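A visit to the Daren bedding rooms, Jodelside
2020-07-19
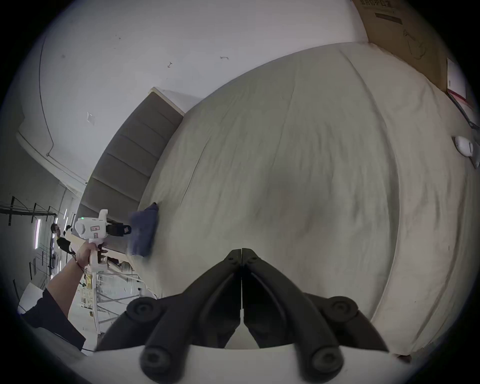
A made-up bed in one of the bedrooms, with the padded headboard behind.

Daren opens its Jodelside building to visitors twice a year, in summer and again in October. I had missed it before, so this time I booked early and took the number 11 bus out from the station. Entry was free. The tour took 60 minutes and went through the cutting room, the sewing room and the bedrooms upstairs.

The cutting room is one long hall. Sheet fabric comes in on rolls from a mill called Skumon and is laid out flat before it goes under the blade. The noise is steady but you can talk over it. Our guide said the building handled 1648 sheets the week before, most of them fitted.

Upstairs is quieter. The bedrooms are set up like ordinary ones, with plain white walls that have picked up a few scuffs. The bed I spent the most time at had a pale beige sheet on a large mattress and a grey-brown headboard in padded panels, with a pale wooden top edge. The sheet was slightly wrinkled, much as mine is at home. A dark navy cloth lay bunched up on one side of the mattress.

We were shown how to fold a fitted sheet - corners into corners, then in thirds. I got it on the second try. The guide also talked about headboard fabric and said to vacuum the seams between panels before using any cleaner on them.

The shop is by the exit. A double set in the Yang range was 181, more than I wanted to spend, so I left with two pillowcases. Parking is limited, and the cafe closes before the last tour gets out.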